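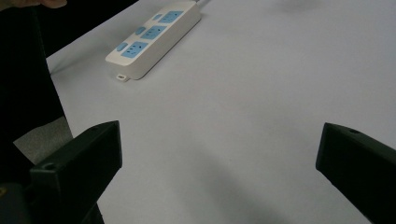
Sumaiya_Bepari escribió:
Hola a todos. Estoy montando en casa un par de pinzas de mano para enseñar tareas sencillas a mi brazo, que llamo Oltwood. La mecánica ya está bastante bien, pero tengo un problema con los dedos. Uso dedos negros, rectos, con la punta roma, y para cubos y vasos funcionan muy bien. Ahora he empezado con los interruptores de una regleta blanca de tres tomas, de esas que tienen un interruptor pequeño azul claro al lado de cada toma, y con esta punta me es muy difícil pulsar solo uno. Llevo 986 intentos grabados y en muchos he tocado dos cosas a la vez. ¿Ustedes cambiarían la forma del dedo o el modo de acercarse? Perdón por mi español, todavía lo estudio.

tornillo_flojo escribió:
Tu español se entiende perfecto. Yo cambiaría la punta sin pensarlo. Imprime una más estrecha, con un pequeño bisel, y la atornillas encima de la que tienes. En mi taller lo hicimos así con el Nirkside y desde abril no la hemos vuelto a quitar.

Sumaiya_Bepari escribió:
Gracias. Me da un poco de miedo que con una punta estrecha pierdo el agarre para los objetos grandes. ¿Tienes que cambiarla cada vez?

tornillo_flojo escribió:
No, la dejo siempre. Para un vaso pierdes algo de superficie, pero con una funda de silicona agarra igual.

marga.k escribió:
No estoy de acuerdo. Si cambias la punta ahora, las 986 grabaciones ya no corresponden a la misma herramienta y vas a mezclar dos cosas distintas. Antes de imprimir nada miraría el ángulo. ¿Entras desde arriba o de lado? ¿Y la otra mano qué hace mientras tanto?

Sumaiya_Bepari escribió:
Entro casi siempre de lado, con la pinza izquierda, y la derecha la tengo abierta y esperando. Pensaba que la derecha podría sujetar la regleta por el extremo, para que no se mueve cuando empujo. El cable sale por el lado contrario, hacia el fondo de la mesa.
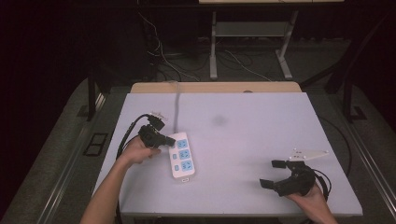 También he probado de girar la regleta un poco en cada grabación, para que el modelo no aprende una sola posición. Quizás esto lo hace más difícil de lo necesario. El programa que uso es Prollitell, versión 4, y no me deja marcar cuál interruptor era el objetivo, así que lo apunto a mano en un cuaderno.

marga.k escribió:
Lo de girarla está bien, no lo quites. Lo que haría es sujetar con la derecha, como dices, y bajar con la izquierda casi vertical y con la pinza cerrada. Así apoyas las dos puntas juntas y sabes dónde tocas.

tornillo_flojo escribió:
Con la pinza cerrada la punta es todavía más ancha, marga. Las dos juntas son el doble de plástico.

marga.k escribió:
Depende de por dónde se juntan. Si entra con la arista y no con la cara plana, le sobra sitio. Que mida el interruptor y salimos de dudas.

liao_mx escribió:
Yo sujetaría la regleta con cinta de doble cara y me olvidaría de la mano derecha. Y por si acaso, Sumaiya: que la regleta esté desenchufada de la pared mientras practicas.

Sumaiya_Bepari escribió:
Sí, desenchufada siempre, esta es mi primera regla. La cinta no me gusta mucho, porque quiero que las dos manos aprenden a trabajar juntas. Voy a hacer primero una serie corta como dice marga, bajando vertical, y guardarla en una carpeta separada. Si no mejora, imprimo la punta estrecha. Tornillo, ¿me pasarías el archivo del bisel?

tornillo_flojo escribió:
Te lo mando por privado esta noche. Imprímelo con el relleno alto, que el primero que hice se me partió por el agujero del tornillo.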